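We had been meaning to get to the open day at Jisby for years, and every year something came up – a wedding, a flat tyre, the dog. This time we put it on the calendar in January and told everybody we were busy. It's a lovely drive out once you're past Esar, with the river on your left for most of the way, and we stopped for a pie and a coffee and still pulled in a little before ten.

Jisby is an old woollen mill, in case you haven't been. The Villaseñor family ran it for three generations, and when the looms stopped the buildings were split up and rented out as workshops. There are potters, a bookbinder, a fellow who restores pump organs, and upstairs all sorts of people tinkering with this and that. Once a year they open every door and let the rest of us wander through with our sticky fingers and endless questions.
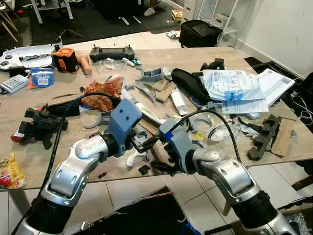
The dye house was the part I'd been looking forward to most, and I wasn't let down. The old vats are still in the floor, and the woman leading our group had worked there as a girl. She told us her mum could always tell which colour they'd been running by looking at her socks! The mill employed 467 people at its busiest, and she reckoned she was related to half of them. We were supposed to get twenty minutes and I'm sure we got closer to an hour, and not one of us minded.

After that we climbed up to the top floor, which I'll warn you is a fair few stairs, and had a good nosy around the benches before lunch. 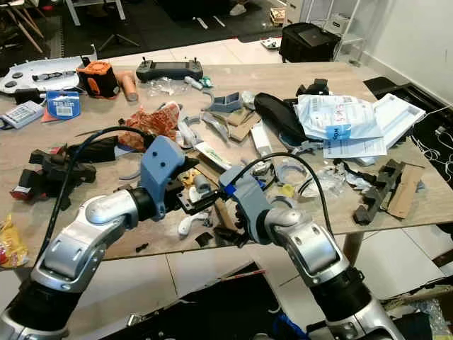
Upstairs at the mill: a crowded workbench, with an orange and black tool case toward the left.

Lunch was soup and a cheese scone in the old counting room, run by the Flikell bakery from down the road. Get there early, as they'd made 200 scones and the cheese ones were nearly gone by half past twelve. I bought a jar of plum jam and a grey scarf I didn't need, and my other half came home with a secondhand book about canals.

A few practical bits if you're thinking of going. Parking is in the paddock behind the mill and it gets muddy, so wear your old boots. Route 162 stops right at the gate if you'd sooner take the bus. Entry is 3 dollars, cash only, and kids get in free. The dye house tours fill up quickly, so put your name down as soon as you arrive – the list is on the table beside the front door.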